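### 3.2 Throttle response on the test loop

Each sedan ran the Prestley loop 14 times with the stock intake and 24 times with the Trallitz unit. Engine speed at the shift point was held at 2455 rpm.

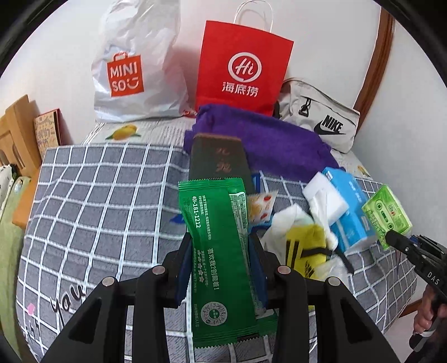

Guerreiro objected that a fixed shift point hides most of the gain, as drivers rarely change up so early. We kept it fixed – the Munano gearbox logs are only reliable below that speed – and widened the load range instead.

**Figure 4.** Items on a purple towel.
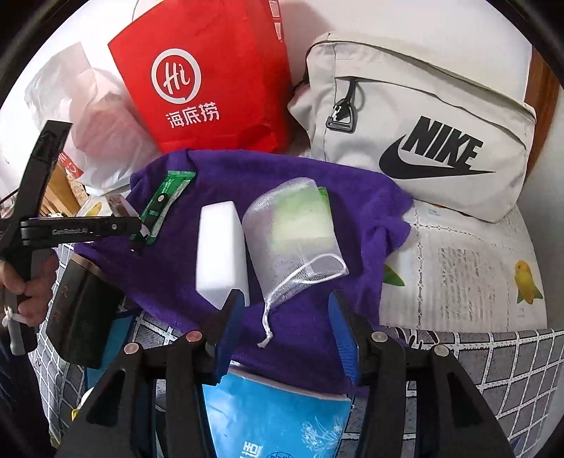 ### 3.3 Handling

The rear bar was swapped in May, with tire pressures unchanged. Body roll fell in the slow corners and stayed the same in the fast ones. Steering effort was logged at 1721 points per run,

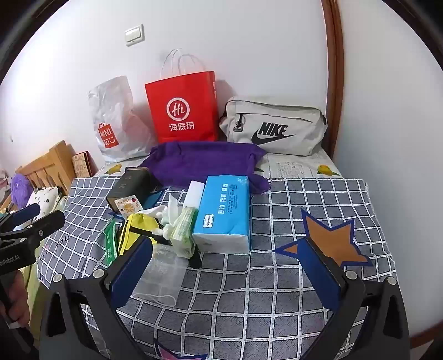
and the points taken under braking were dropped before fitting. The remaining data were smoothed with the same filter as in Section 3.2.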